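Print this page | E-mail this page

Wulledden: small round things going into boxes

README, version 2
Last edited Apr 17, 2026

What this is

Wulledden is a set of 233 short clips of gift boxes being packed on a counter. The contents are compacts, little jars, hair ornaments and whatever else Suter had in the cupboard when we started in March. Nearly all of it is round and most of the round part is pink, so if you came for variety of shape, our sister set Pinto has staplers in it.

Each clip starts with the box open and ends when the packer decides it is full. "Full" was left to the packer. We regret this, and you will see why when you sort by duration.

Folders

clips/ has the clips.
labels/ has one text file per clip, same name.
inventory.txt lists every item by its house name, colors included.
old/ is old. Please don't train on old/.

Labels

There are 13 action labels. The ones people ask about:

place: the item touches the box floor and is let go.
nudge: the item is already in the box and gets moved. Krisztina Nyitrai wanted this split into "nudge" and "fuss". She was outvoted, and the fussing is filed under nudge.
open_case: a compact or case is opened before packing. No credit for closing it again, that has its own label (close_case), and it is used less often than you would hope.
regret: the item comes back out. The name was meant to be temporary.

Item names

We had trouble with names from the first afternoon. A flat round case with lettering is "flat". A plump one is "bun". The jar is "jar", even though two annotators held out for "egg" well into the second pass. Hair ornaments are all "hair", whatever their shape, because the argument about what to call the spiky ones had used up an entire lunch. Color is a separate column. Pale pink, light pink and pinkish were merged into "pink" after Oldřich Machala relabeled the same clip on different mornings and got a different pink each time.

Known problems

The counter is glossy, and so is most of what sits on it. Outlines near reflections are worth checking by eye.

Lid open or lid shut is recorded per clip. A lid that sags halfway is marked open, out of kindness.

White items on a pale box floor were the slowest to outline. Look for the shadow first.

Typical layout with the lid up, flat case on the left and the white one to its right:
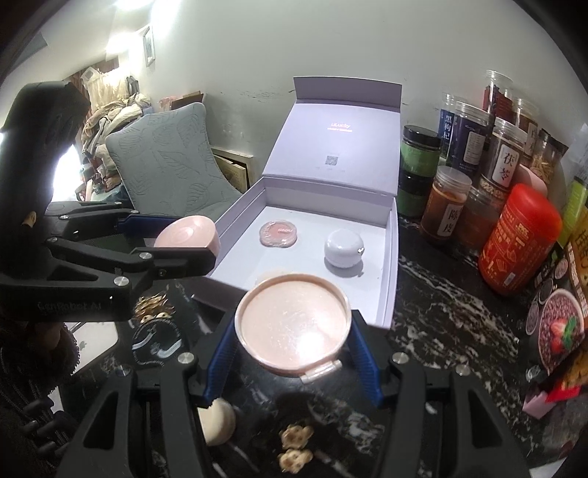
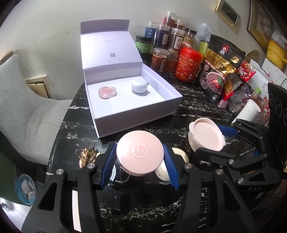
Splits

Train and test are divided by packing session, so the same half-packed box never turns up on both sides. Version 1 was divided by coin toss, scored beautifully, and should be deleted if you still have it. The 4 sessions in the test split use the same inventory as the rest, under the same house names.

Corrections

Send them with the clip name and the label you would have used. If your correction is about pink, read the section on item names again, then wait a day.

Contact: Wulledden desk, Erkstead
© 2026 Erkstead
Back to top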